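About Vorkent

Vorkent records manipulation data for companies that train robot policies. We were set up by Karim Azar, who had spent several years writing motion planners for packaging lines and wanted a source of demonstrations that did not have to be cleaned twice before use. We do not sell robots or publish models. Customers send us a task definition, and we return episodes, labels and a log of every rejected attempt.

Most of our current work is food assembly. Ingredients deform, stick to each other and change over a shift, and few public datasets cover them well. Our longest-running task family is Brineo, which deals with sandwiches and burgers. An episode starts from a set layout and ends when the requested item is built or the time limit is reached. Layouts are varied on a schedule: which side the bread is on, how many slices stand in a slot, whether the lettuce is already placed.
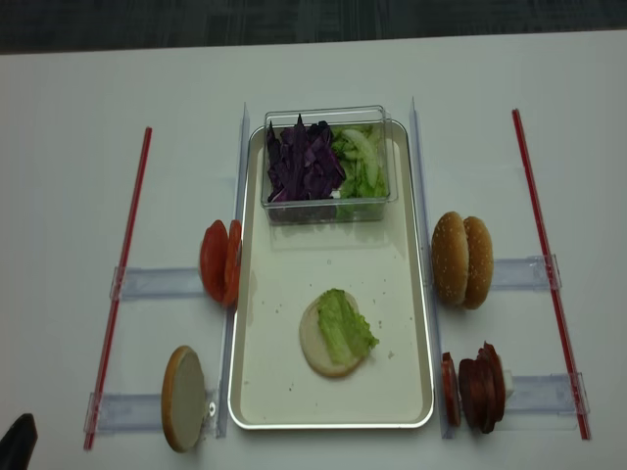
Sliced items are held on edge in clear acrylic slots so that a gripper can reach both faces. Shredded items are kept in an open container and are scored separately – a grasp of cabbage is judged by where it lands, and the amount is recorded as a rough class only. We tried weighing each grasp for a while. The scale drifted and the numbers were of little use to anyone training on them.

How we collect

Every episode is teleoperated by a trained operator. New operators complete 87 practice episodes before any of their work is kept. Each workcell uses a fixed camera, and its position is checked against a reference view at the start of the day. Joint states, gripper commands and video are stored on one clock.

Failed grasps stay in the data if the operator recovers from them. Episodes are rejected for dropped frames, a wrong starting layout, or contact with the fixture hard enough to shift it. Crumbs and smears are left alone until the next scheduled wipe-down, as customers have asked for surfaces in ordinary working condition.

Releases

Brineo is delivered in batches of 2,000 accepted episodes. The last batch required 1,463 layout resets by hand, a figure we expect to bring down with the next fixture revision. Labels are written in Molten, our in-house annotation tool, and each episode carries a text instruction, step boundaries and an outcome code. The code list has 9 entries and is frozen within a batch.

Where we work

All recording takes place at our Chamoun site, which has its own cold storage and prep room. Customers may visit on Wednesday afternoons by arrangement. Sample episodes and the current format specification are available on request.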